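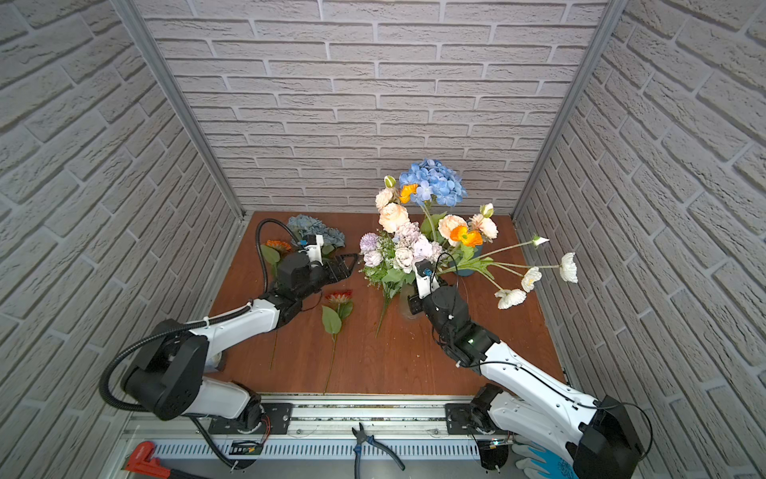
The flower job on the two-arm bench, with the right gripper in among the blooms and a few stems still lying on the table.

Recording flower arranging on a two-arm bench

When Yolanda Quintero first suggested we teach the Skillenano arms to arrange flowers, I thought she was pulling my leg. We had only just got through a whole summer of folding tea towels, and I was rather looking forward to something with straight edges. But flowers have turned into my favourite job on the bench, and as several people have written to ask how we record it, I've put the whole routine down in one place. Do make yourself a cup of tea first, it's a bit of a long one!

Before you start

Set out the vase first and leave it in the middle of the table, where both arms can get to it comfortably. Put most of the bouquet in by hand, then lay two or three stems flat on the table for the arms to work with. We like to mix the types. A gerbera has a long stem and a broad face, a hydrangea is a great soft ball of a thing, and a learner that has only ever met one of them will make a terrible mess of the other (ask me how I know).

Lay the stems at different angles each time. Everybody starts out lining them up neatly, me included, and you have to train yourself out of it. Dardo Lagos rolls a die for each stem and turns it to match, and I've borrowed the habit from him.

Warming up

Move both arms through their full reach before you record anything, slowly, and watch the cables as you go. If one snags on a joint, stop and lay it again. Then open and close each gripper a few times, and check that the pictures from both sides are coming through on your screen.

Recording one example

1. Bring both arms back to the start position and wait until they are quite still.
2. Start the recording and count to two in your head.
3. Take the stem a little below the flower head. Too near the end and the bloom swings about like a lantern.
4. Lift it clear of the table, turn it upright over the vase, and lower it gently. Use the other arm to ease the neighbouring blooms aside if the gap is tight.
5. Open the gripper fully before you draw back. A half-open jaw will bring a poppy out with it, and poppies love to tangle.
6. Go back to the start position, wait, and stop the recording.

Try to move as you would at your own kitchen table, just slower. If you drop a stem and pick it up again smoothly, keep the recording and tag it "recovered". Those are worth having! If you knock the vase over, or have to reach in with your own hand, throw that one away.

How many to record

We record in sets of 40 and then have a proper break, as tired hands make jerky examples and the learner copies every jerk. Our full collection came to 2,960 recordings, and after Dardo and I had sat through the lot we kept 2,330. That felt like a dreadful waste at the time. We did train once on everything, back in August, and the arms picked up a funny little hesitation above the vase which we traced straight back to me, dithering.

Checking your recordings

Watch each one at double speed and write a short note of what was moved and where it ended up: "gerbera, left arm, front of vase" is plenty. Look out for any where the arm blocks the view of the stem for most of the lift, and put those in a separate folder. I had 93 in mine by the end, and Yolanda is still deciding what to do with them.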